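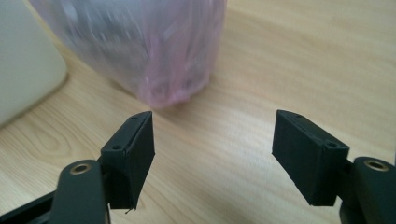

4. 機材調達と更新計画

図4 木製天板上での手持ちグリッパ。左右のパッドが開いた状態で、把持物なし。奥に薄いピンク色の半透明の袋。

前節までで作業手順と収集対象は書いたので、本節は機材の話。何を買い、何を買わずに済ませ、いつ買い替えるか。手持ちグリッパを使う卓上収集の論文は増えているが、調達に触れたものは少なく、付録に部品表が一枚あって終わり、というものが多い。部品表には納期がない。予備の数もない。ここでは初年度の計画とその修正を、失敗した部分も含めて残しておく。

計画期間は12か月、開始は10月。対象機材は手持ちグリッパ本体、交換用パッド、カメラと固定具、記録用の小型計算機、充電関係、それに作業机と物品。ロボットアームは別予算なので本節には含めない。アーム側の費用との合算は付録Cに回した。

4.1 前提と数え方

運用中のグリッパは5組。拠点はMidevcombeの作業室ひとつで、机も物品もここに集めてある。初案では拠点を分けるつもりだったが、校正用治具を拠点ごとに用意する費用が出ず、早々にやめた。結果的には輸送の手間も減った。ただし机の空き待ちが増えた。これは4.6で書く。

計画時間は一組あたり年間400時間。実際に手に持って動かしている時間のみで、準備、片付け、データ転送は入れない。当初は在室時間で数えていて、これだと部品の減り方とまったく合わなかった。パッドが減るのは握っている間と机に当たっている間である。カメラのコネクタは逆で、稼働時間よりも抜き差しの回数に効く。したがって機材ごとに数える単位を分ける必要がある。パッドと軸受は稼働時間、ケーブルとコネクタは着脱回数、電池は充電回数。計算機は年数でよい。

単位を混ぜた一覧表は会計側に嫌がられる。予算書の様式は数量と単価しか書く欄がなく、交換周期の欄がない。欄外に書いたものは転記のときに落ちる。初年度はこれで予備品の一部が承認から漏れた。以後は交換周期を品名の中に入れている(「パッド、交換周期つき、左右一対」のように)。見た目は悪いが落ちない。

4.2 本体の構成と購入区分

図4のグリッパは、黒いリンクの先に直方体のパッドブロックが付き、左右が向かい合う構成である。リンクの回転穴には真鍮色のブッシュが入っている。パッドブロックの上面には小さなねじ穴が二つずつ見える。調達上の扱いは、リンク、ブッシュ、パッドブロック、ねじ類、握り側の機構の五区分とした。

区分の理由は単純で、発注先と納期が違うから。リンクとパッドブロックはEglītisの工房に図面で出している。ブッシュとねじ類はSturkoの通販。握り側の機構はVuvikの完成品を買い、取付部だけ加工する。本体一式を一社にまとめる案もあり、見積も取った。総額は下がるが、パッドブロックだけの再注文に最低数量の条件がついたため見送り。壊れる部品だけを少量ずつ買えることを優先した。

パッドブロックは消耗品として扱う。図4でも縁が少し擦れているのが分かる。この程度であれば交換しない。交換の判定は縁の見た目では行わず、左右のパッドを閉じたときの面の合い方で見る。薄い紙を挟んで引き、抜ける方向に片寄りがあれば交換候補。定量化していない方法だが、作業者間で判断がほぼ揃うので当面これで運用している。隙間ゲージを買う案は次年度に送った。

判定のタイミングは作業開始前。終了後にもやっていた時期があるが、片付けと重なって記録が抜けるので廃止。

ブッシュについては初年度の計画で予備を積みすぎた。回転部のがたつきが真っ先に出ると予想し、リンクごとに二回分の交換を見込んだ。期間中の交換はなし。がたつきの報告が出たものを分解して調べると、緩んでいたのはねじ側で、締め直しで戻った。余った予備は返品できず、そのまま次年度の在庫になる。予算上は痛くない額だが、棚は埋まる。小袋が増えると必要な袋が見つからない。

ねじは逆に足りなかった。単価が安いので計画から外していたところ、パッド交換のたびに頭を舐めるものが出て、Sturkoへの追加注文が何度も発生した。送料が部品代を超えた回もある。安い部品ほど先にまとめて買うべきだった。次年度は年初に一括。

4.3 予備の持ち方

パッドブロックの予備は20対とした。根拠は、5組それぞれに四対。一年の間に三対を使い、残る一対を納期遅れへの備えとする考え方である。Eglītisの工房の納期は平常時には短いが、材料切れと重なると読めない。実際に一度、再注文が重なって納品がずれこんだ。備えの一対がなければ二組が止まっていた。

予備を一括で受け取るか、分けて受け取るか。初年度は一括。加工ロットが揃うので左右の寸法差が小さく、受入検査も一度で終わる。欠点は、設計を変えたくなったときに旧型が残ること。実際、面の角度を少し変えたい要望が収集開始後に出たが、在庫を使い切るまで見送った。研究としては変えたかった。予算としては変えられなかった。分納にして後半分の図面を差し替えられる契約にしておけばよかったと思う。次年度の見積依頼にはその条件を入れた。

本体の予備機は持たない。これは議論が分かれた。予備機があれば故障時にすぐ差し替えられるが、組み立てた状態で置いてある機体は、結局だれかが部品を借りていく。借りた部品は戻ってこないことがある。組み立て前の部品として保管し、必要になったら組む方式に変えた。組み立てと校正に半日かかるので、その日の収集は残りの組で回す。この半日を許容できるかどうかが、予備機を買うかどうかの分かれ目になる。本計画では許容した。収集の締切が固定されている計画なら話は違ってくる。

左右の在庫は必ず対で管理する。片側だけ交換すると面の合いがずれ、紙の検査で落ちる。初期に片側だけ消費した時期があり、左だけが残った。使い道がない。

4.4 カメラと固定具

グリッパ側に付けるカメラは、本体より先に型番を決めた。固定具の図面がカメラの外形に依存するためで、ここが決まらないと加工が出せない。順番としてはカメラ、固定具、リンク、の順に発注するのがよい。初年度はリンクを先に出してしまい、固定具の逃げを後加工した。余計な費用。

選定で見たのは画角、最短撮影距離、コネクタの向き。画質は候補間で差が小さく、判断材料にしなかった。画角の条件は、左右のパッドと、その先の天板と物品が同時に入ること。図4は開いた状態の左右パッドと、間に見える天板、奥の袋が一枚に入っている例で、奥の袋は少しぼけている。手前と奥の両方に焦点を合わせる要求は初めから落とした。そこを求めると単価が一段上がり、台数分の差額で机の照明が全部買えてしまう。

コネクタの向きは軽く見ていた項目で、これが保守費に一番効いた。横出しのケーブルは手首の動きで毎回曲がる。ケーブルの交換費は計画値を上回り、途中からは縦出しの固定具に替えた。固定具の作り直しの費用は機材費で落とせず、消耗品費に付け替えてもらっている。付け替えには理由書が要る。理由書の作成時間は計画にない。

カメラの予備は一台のみ。型番が製造中止になる可能性を考えると少ないが、同型を多く抱えるよりは、固定具を別型番に対応させる加工を次年度に見込むほうを選んだ。

4.5 物品と机まわり

収集対象の物品は、グリッパや計算機に比べれば安い。が、種類が多く、補充が絶えず、担当者の時間を一番使う。計画では物品費を総額でひとまとめにしていたが、途中で三つに分けた。硬くて壊れないもの(容器、箱)。柔らかく形が変わるもの(布、薄い袋)。中身が減るもの(食品、洗剤など)。

袋類はとくに予算の見積が難しい。薄い袋で物を包んだ対象は、繰り返し扱ううちに皺の付き方が変わる。破れる前に、見た目の条件としてもう同じ物品と言えなくなる。これを交換とみなすかどうかで必要枚数が大きく変わる。本計画では破れるまで使い、皺の変化は条件のばらつきとして受け入れることにした。枚数の管理はしない。束で買い、なくなりかけたら足す。

透ける袋は、袋と中身の両方が映る。中身の形がどの程度読み取れるかは照明に左右され、機材としては照明側の問題になる。天板の反射も同様。図4でも木目の上に柔らかい反射が出ている。反射を消すための敷物を買う案があり、試供品も取り寄せたが採用しなかった。家庭や職場の机は敷物がないほうが普通で、反射のない机だけで集めたデータが後で困るという判断。費用の節約にもなった。ただしこの判断の妥当性は今回の実験では検証できていない。

机は既存品を使った。新規購入はゼロ。天板の高さが揃わないので、脚の下に当てる板を買った。木目の強い天板と弱い天板が混在するが、混在のまま使用。統一する予算を申請しても通らなかったと思う。申請もしていない。

照明は固定式をやめ、クランプ式にした。机を動かすたびに電気工事を頼む余裕がないため。クランプ式は位置がずれるので、毎朝の確認項目が一つ増える。

4.6 机の空き待ちと台数の関係

グリッパの組数を増やせば収集量が増える、というのが初案の前提だった。誤り。組数を増やした分だけ机と物品の組が要り、机が足りなければグリッパは充電台の上にあるだけになる。初年度の後半は実際にそうなり、五組のうち同時に動いていたのは四組以下の日が多かった。稼働記録から見た制約は、机の数、次に物品の入れ替え、グリッパの順。

したがって次年度の増設は机側を先にする。グリッパの追加購入は申請しない。これは申請書の書き方としては不利で、机と棚は研究機材として認められにくく、グリッパなら通る。通りやすいものを買うと使われない機材が増える。この食い違いは本計画だけの問題ではないと考えるが、比較できる他機関の記録が手元にない。

物品の入れ替えについては、あらかじめ一回分を浅い箱に詰めておき、箱ごと机に持っていく方式を導入した。箱代はわずか。入れ替え待ちの不満は明らかに減った。時間の計測はしていないので定量的な主張はしない。計測しておくべきだった。

4.7 見積から納品までの実際

見積依頼は全品目を同時に出した。返答の早さは品目でばらつき、Sturkoは即日、Vuvikは数日、Eglītisの工房は図面の質疑が往復するため最も遅い。質疑の大半は公差の記入漏れだった。パッドブロックの面の平行度を書いておらず、先方から問い合わせを受けて初めて気付いている。図面を第三者に一度見せる工程を入れるだけで避けられる遅れである。以後はLuikが発注前に全図面を確認している。

年度末の締めは2024年3月28日。この日までに検収が済まないものは次年度の費用になる。カメラの固定具の作り直し分がぎりぎりで、検収書の部署名の誤記により一度差し戻された。間に合ったが、余裕を見た計画とは言えない。検収に時間がかかる品目、つまり寸法検査の必要な加工品は、締めの前の月までに受け取る計画に改めた。

受入検査では、加工品は全数を見る。見る項目は、穴位置、合わせ目の段差、縁のバリ。バリは指で触ると分かる。取り除くのは受け入れ側でやってよいことにしてあり、返送はしない。返送すると往復の送料と待ち時間がかかり、バリ取りは数分で済む。穴位置のずれは返送。購入品は抜き取りで見る。ブッシュの内径は検査具がなく、組んでみて渋ければ別のものに換えるという方法を取った。雑だが、今のところ不都合は出ていない。

納品書と在庫表の突き合わせは月に一度。毎週やる計画だったが続かなかった。

4.8 次年度計画への反映

変更点を列記する。机と棚を先に増やす。グリッパの組数は据え置き。ねじとケーブルは年初に一括購入。ブッシュは在庫を使い、新規購入なし。パッドブロックは二回の分納とし、後半分は図面差し替え可の条件を付ける。固定具は縦出しを標準とする。隙間ゲージを購入。照明のクランプは予備を足す。

未決の項目もある。電池の交換周期が決めらられていない。充電回数の記録を計画の途中から始めたため、初期の回数が不明。見た目にも動作にも劣化は出ておらず、次年度は交換費を計上せず、必要になれば消耗品費の残りで対応する。残りがあれば、の話。計算機の更新も未定で、記録の取りこぼしが出るまで使う方針。ただ、取りこぼしに気付ける仕組みがまだ十分でなく、この点は5節の品質管理とあわせて検討する。

保守の人件費は本計画の外にある。パッドの検査、ねじの締め直し、物品の補充、いずれも収集担当者が合間にやっており、費用として見えない。部品代だけを見ると手持ちグリッパは安い機材だが、この見えない分を含めたときの比較はできていない。次年度は作業日誌に保守の欄を設けて、少なくとも時間だけは残すことにした。欄の様式は付録Dに示す。

機材ごとの単価は契約上の都合で掲載していない。数量と発注時期の一覧は付録Bにあるので、そちらを参照されたい。なお付録Bのパッドブロックの数量は対で数えてあり、個数ではない点に注意。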